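Retail Operations 1
Unit 4 handout: Stockroom and shelf basics

Read this before the Unit 4 quiz. Bring it to the store visit in Hokumville, as you will fill in the last part there.

1. Why we front shelves

Fronting means pulling stock forward so the first row sits near the shelf edge. A shelf that is half sold looks full when it is fronted, and customers can reach what they want. It does not change how much stock you have. Students mix up fronting and filling every year – filling adds units, fronting only moves them.

Group by product first, then by color or flavor, then by size. Small goods that come in one shape, such as bottles and jars, are the easiest to keep in rows. 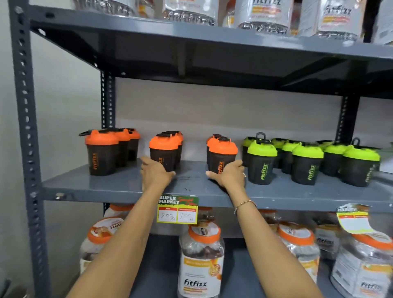

Rotation comes next. For anything with a date code, the older units go to the front and the new delivery goes behind. For goods with no date, rotate anyway if the packaging was changed, so the old design sells through first.

2. Stock records

The record should match the shelf. When it does not, the difference is called a variance. A worked case, using the Maltetico store from Unit 2:

Units on record: 1,000
Units on shelf and in back: 870
Units found later in the returns cage: 100
Variance still open: 30 units

Write down the open variance even if it looks small. Do not adjust the record until the returns cage, the damaged goods bin and the delivery note have all been checked. At Maltetico the delivery note from Dravorent listed two cartons that were never unloaded, and those cartons held 17 of the missing units. The other 13 were written off in July.

3. Reorder point

The reorder point is the stock level at which you place the next order.

Reorder point = (daily sales x lead time in days) + safety stock

If a product sells four a day and the supplier needs five days, you will sell 20 before the truck arrives. Add a safety stock of 10 and the reorder point is 30. Oberholzer, the second supplier in the case, needs eight days, so the same product has a reorder point of 42. Work this through on paper once before you use the spreadsheet.

Safety stock costs money and takes up space. On slow lines keep it low. On lines that go on promotion, raise it before the promotion starts and bring it back down in the final week.
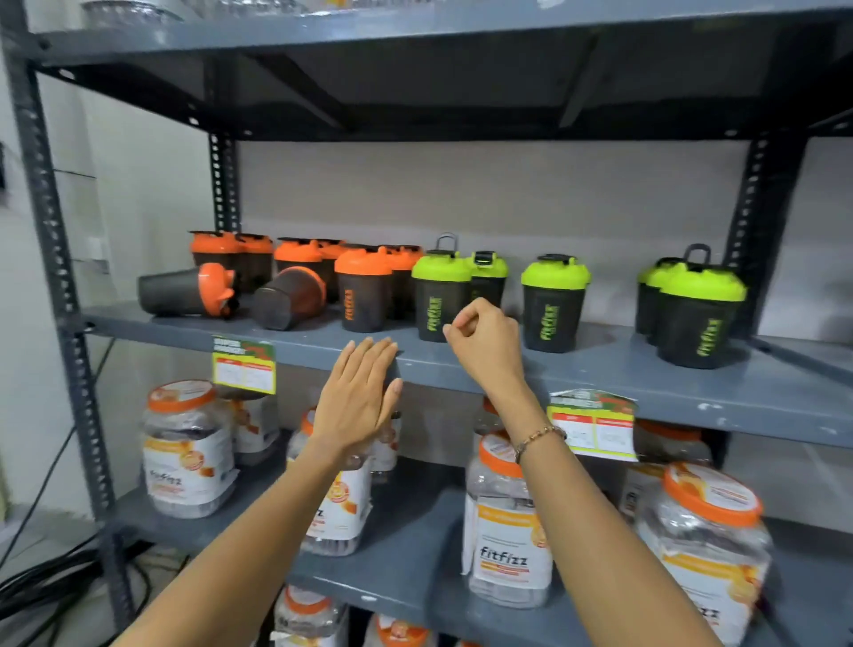
4. For the store visit

Pick one product group and note its facings, its shelf height and how it is grouped. Ask what the lead time is. Work out a reorder point for one item and show your steps.

Visit notes are due Mar 12, 2026, at the start of class.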